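Visit to the Moroz molding plant, Gollunis
2007-04-12

The plant tour at Moroz is offered twice a year to people who buy molded household goods in quantity. I went on behalf of our purchasing group to look at how food and storage boxes are made, and in particular how the lids are kept flat. Warped lids have been our main cause of returns. These notes follow the order of the tour and leave out the sales talk at the start.

Material intake

Resin arrives as pellets in bulk bags and is stored in a covered bay on the north side of the building. The boxes are made from polypropylene throughout, body and lid, with a stiffer grade for the latches. Each delivery is sampled before it is released to the floor. The sample goes through a melt flow test, and the result is written on a card that stays with the batch until the last bag is used. I asked to see a few cards and was handed the binder without any fuss. Two batches in it had been marked for return to the supplier, one for moisture and one for melt flow outside the agreed range.

Color is added at the machine by a dosing unit on the hopper. White is the most troublesome, according to our guide, Živko Matić, who runs the molding shop. Any dark residue left in the barrel shows up as gray streaks, so the white jobs are scheduled first after a full purge and the black jobs last. Purged material is reground and goes into pallet feet, which are made for another customer.

Molding floor

The presses stand in two rows with an aisle wide enough for a forklift. The largest in use that day was rated at 500 tons and was running a deep storage box called the Drendimer. Cycle time was posted on a board at the end of each press. Most of the smaller tools were running at around 20 seconds, a good part of it cooling.

Cooling was the part I had come to hear about. A lid is a wide, thin panel with a thicker rim, and the rim stays hot longer than the middle. If the part is ejected too early, the rim goes on shrinking after the panel has set, and the lid bows. The old tools at Moroz had a single cooling circuit. The newer ones have separate circuits for rim and panel, with the rim held at a lower temperature. Matić showed us the piping on a tool that was out for cleaning. It was a good deal simpler than I expected, and most of the cost is apparently in the drilling.

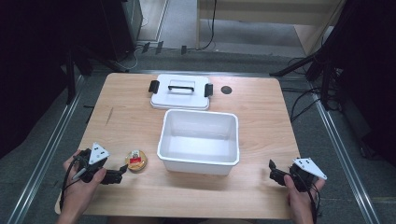 Flatness is checked after the parts have rested, never straight from the press. The rule in the shop is four hours minimum at room temperature. A part measured warm will pass and then fail in the warehouse, and this was the complaint we had with our previous supplier, Plovex. I do not think Plovex was careless. They were measuring at the wrong time.

The check itself is done on a granite plate with feeler gauges at the corners and at the middle of each long side. The limit depends on the size of the lid. For the sizes we buy it is tighter than what we have been asking for, so our drawing could be revised at no extra cost. I have made a note to raise this.

Latches and handles

Latches are molded on the small presses at the far end of the hall and clipped on by hand. The hinge is a plain snap fit over a pin. Moroz did try a one-piece living hinge some years ago and gave it up, as the latch needed to be stiffer than the lid and one material could not do both jobs well. Separate latches also mean a broken one can be replaced. Spares are available by the bag, but they are not listed in the catalog and have to be asked for by tool number.

Handles are pull tested on a simple rig with a weight and a hook. The box is filled to its rated load, lifted, and left hanging overnight. There was no cyclic test. I asked about this and was told one is being built. For light household use the static test is probably enough. For a box carried every day I would want to see cycles.

Packing and dispatch

Bodies are nested and lids are stacked flat with a paper sheet between them. The stack height for lids is limited, and the limit is painted on the wall as a red line. Latches are left open in packing - a latch stored under tension takes a set and loses grip. We have been closing ours at the warehouse, and that should stop.

Getting there

The plant is 2 km from Gollunis station, on a road with no sidewalk for the last stretch. A taxi is the better choice in wet weather. Visitors are given shoe covers and ear plugs at the gate. Safety glasses are supposed to be provided as well, but the box was nearly empty by the time our group went in, so bring your own. The tour took most of the morning, and there was no lunch.

Points to follow up

Ask for flatness records for the last three lots of the medium lid, with the rest time stated.
Revise our drawing to the tighter flatness limit.
Get the tool numbers for spare latches, all sizes.
Change the warehouse instruction on closed latches.
Ask again in the fall about the cyclic handle test.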